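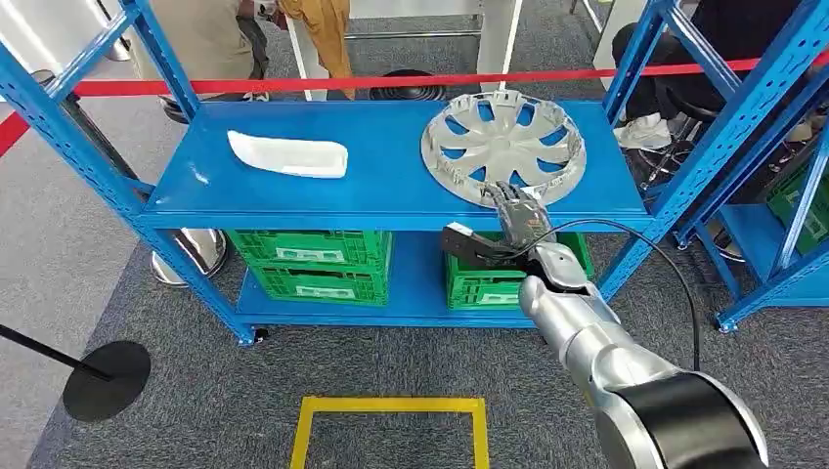

Fitriani Wuisan, Storage Lead, Stimero
December
1 min read

I've been wanting to tell you about this one for ages! Stimero is bringing out the Grondham, a blue metal shelving unit on casters, with two levels and slotted posts. Parts people, you're who I had in mind. Hubcaps and trays go up top where you can reach them (mine never stay tidy for long), and green crates stack nicely down below. It sells for $90, and we have 700 ready to ship.

Press contact: Nicanor Alcaraz, Stimero
© Stimero. All rights reserved.
Back to top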